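Workshop Notebook — Finishing Section, Ferreira Building
Entry of 27 March 2020
Subject: Oil and wax schedule for interior tabletops, second round

The second round of finish trials was closed out this morning. The purpose of the round was to determine whether the Vemura hardwax can replace the two-part oil now specified for the Prindach reading room tables. The first round was set aside because the sample boards had been sanded to different grits, and its results should not be cited.

All boards in the present round were cut from the same delivery and sanded by hand, with the grain, to 2190 passes on the wear tester's counter as the stopping point for abrasion. Half received the two-part oil and half the Vemura product. Each board was given two coats, the second applied after an overnight wait. Cloths were laid flat outdoors to dry before disposal, as the posted rule requires.

The oil gave a slightly warmer color at the first coat. By the second coat the difference was small, and two colleagues asked to sort the boards by eye placed several of them in the wrong group. Black coffee left a ring on both finishes after one hour. The ring on the hardwax boards came up with a damp cloth and mild soap. The oiled boards needed a light rub with a gray pad and a fresh wipe of oil.

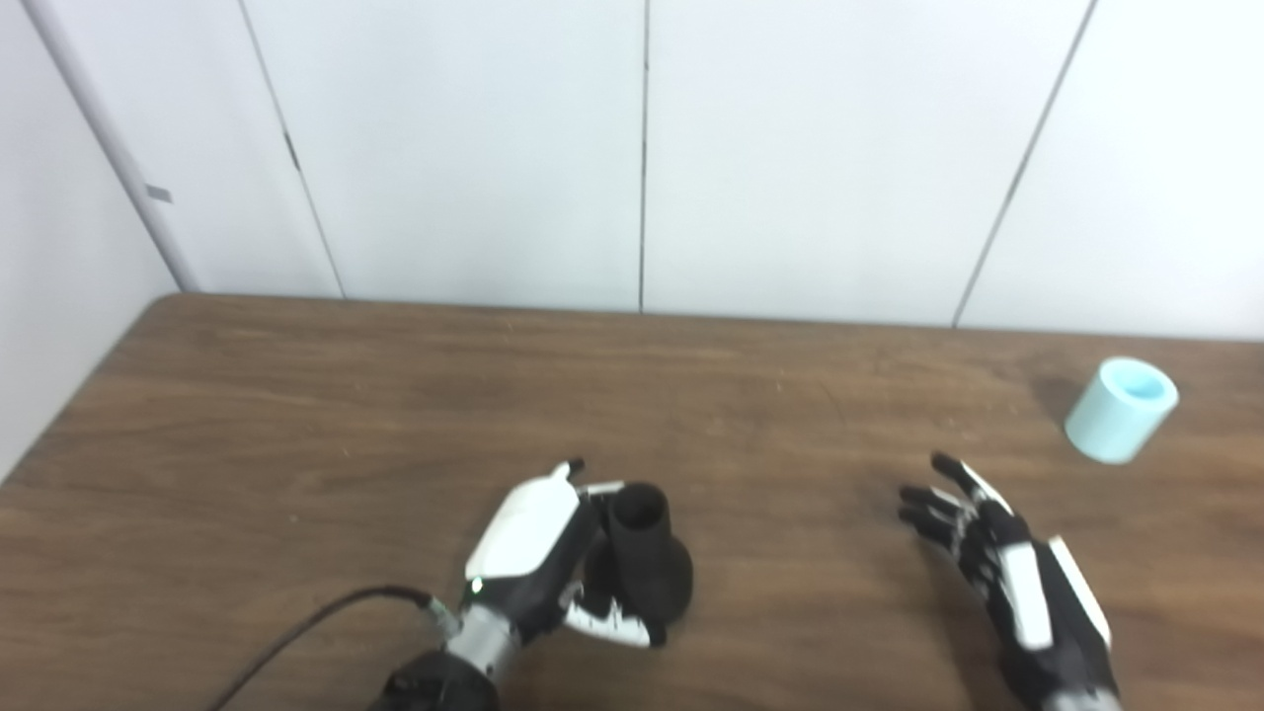 Cost remains the open question. The Vemura product is priced by the can at some 420 per case, and the section has not yet confirmed whether the Unell account discount applies to it. Coverage was better than the label states on tight-grained boards and worse on open-grained ones, which drank the first coat quickly along the end grain. End grain should be sealed with a thinned coat in future trials.

One fault to record: board 9 shows a dull patch near one corner. The cause is most likely soap residue left from the stain test — the board had been washed before the others. It has been kept out of the comparison and is on the upper shelf with a paper tag.

Actions. Written pricing is to be requested from Unell. The chair rail samples will be finished with hardwax only. The sheen readings are to be repeated in June, when the boards will have had time to harden fully. Until then the two-part oil remains the specified finish for Prindach, and no tables should leave the section with anything else on them.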